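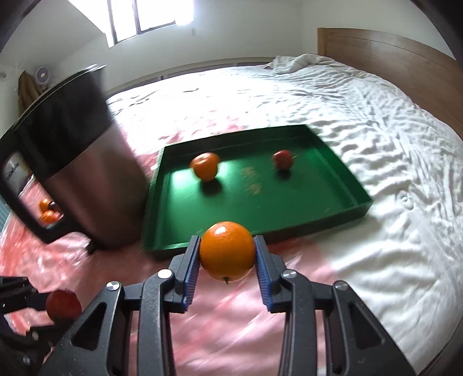 Cerneswood Folding Book Cradle, large size: review

Reviewed by Dinesh Bhatt
Mar 12, 2025

The Cerneswood cradle is a folding support for reading and examining bound manuscripts and early printed books. It has two hinged boards, a sliding base and a pair of foam-covered spine blocks. I used the large size through February on a private collection of liturgical books, most of them in later bindings, and on one antiphoner that is too heavy for one person to lift comfortably.

Setup

The cradle arrives flat. The boards fold out from the center and drop into a notched rail on each side. There are 11 notches, which set the opening angle in even steps from nearly flat to steep. No tools are needed. The printed sheet shows the rail locking before the spine blocks go in, but the blocks are much easier to seat first. Getachew Kassa, who was cataloging the same collection, reached the same order independently, and we both ignored the sheet after that.

The rails are marked in notches only. Conservation reports usually record a safe opening angle in degrees, and a reader will want a small table taped to the base that converts one to the other. I made mine with a protractor. The maker could have printed it on the rail.

Support

For books of ordinary size the support is good. A small breviary in limp vellum opened to 109 degrees without strain at the joints, and the boards held that angle for a full working session with no drift. The spine block sits below the level of the boards, so a rounded spine drops into the gap and is not pushed upward. Tight-backed bindings need this more than any others, and many cheaper wedges get it wrong.

The antiphoner was less successful. With the book open near the front, the right board carries most of the weight, and the notch on that side creaked when leaves were turned. It did not slip. I would still not leave a book of that weight on it unattended. Moving the base a little to the right as the reading position advances corrects the balance, but the slide is stiff and has to be worked with the book off the cradle. For a full collation of a large choir book, that means lifting it many times.

Surface

The boards are covered in a gray woven cloth with a slight nap. It grips leather well. It also picks up red rot, and the powder then has to be brushed out before the next book goes on. A removable cover would help – the smaller Asik cradle has one, and it takes a minute to change. The foam on the spine blocks is replaceable and sold in pairs.

The cloth is matte and gave no trouble with raking light. Pricking and dry-point ruling were easy to read with a lamp set low on the left. The outer lip of each board is high enough to throw a shadow over the last few lines of a large leaf, so the lamp has to come up slightly for the foot of the page.

Comparison

The Conero adjustable stand does a similar job with a continuous friction hinge in place of notches. It can be set to any angle, and it holds light books well, but the hinge has loosened on every older example I have used. For repeat visits to the same book I prefer notches, because the setting can be written down and found again. Echeverría foam wedges remain the simplest choice for a reading room that needs many supports at once and has the shelf space for them.

Price and weight

The large Cerneswood costs $1,372 and the medium $1,079. Neither price includes snake weights. The large folds to the thickness of a thick atlas and can be carried under one arm, though the carrying strap is sold separately and the handle is poorly placed.

Verdict

Recommended in the medium size for psalters, breviaries, missals and most quartos. The large size is worth the extra cost only if folios are the regular work, and it needs a smoother slide before I would recommend it for the heaviest choir books. Spare foam should be ordered with the cradle, as delivery on the second order took longer than the first.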